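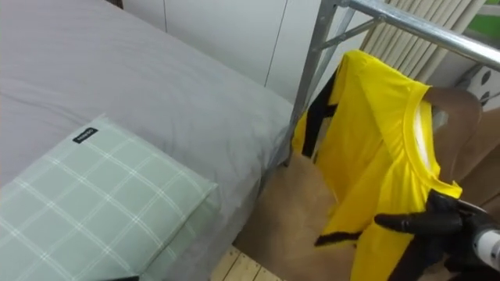 Which cloth should I use to compare two robot hands?
Something thin and a bit slippery, as a thick towel flatters every gripper going.

Start both hands at the same closing force, and do write it down (I use 23 on the Trovalik controller).
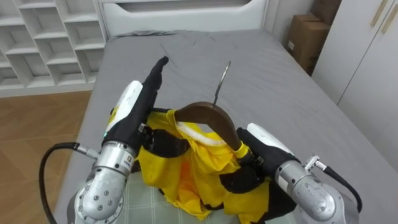 Two hands, one hanger

Next, try a single hand, gripping near the shoulder.
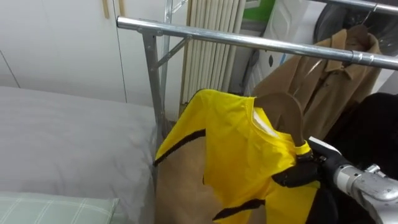 Kavitha Chettiar wrote in to say she drops hers to 16 for anything silky.

Lastly, repeat the lot with the arm at full stretch, bless it.

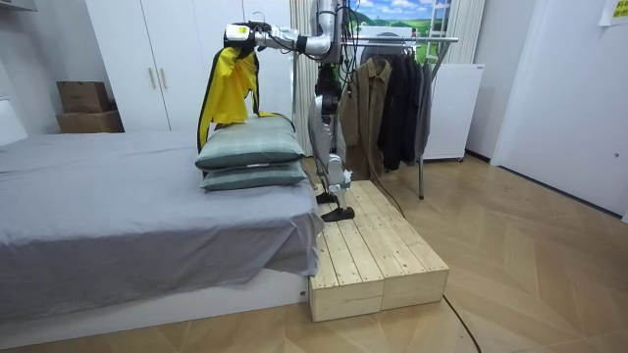

Tharun Salian asks whether worn fingertips would spoil the scores, and suggests swapping them first.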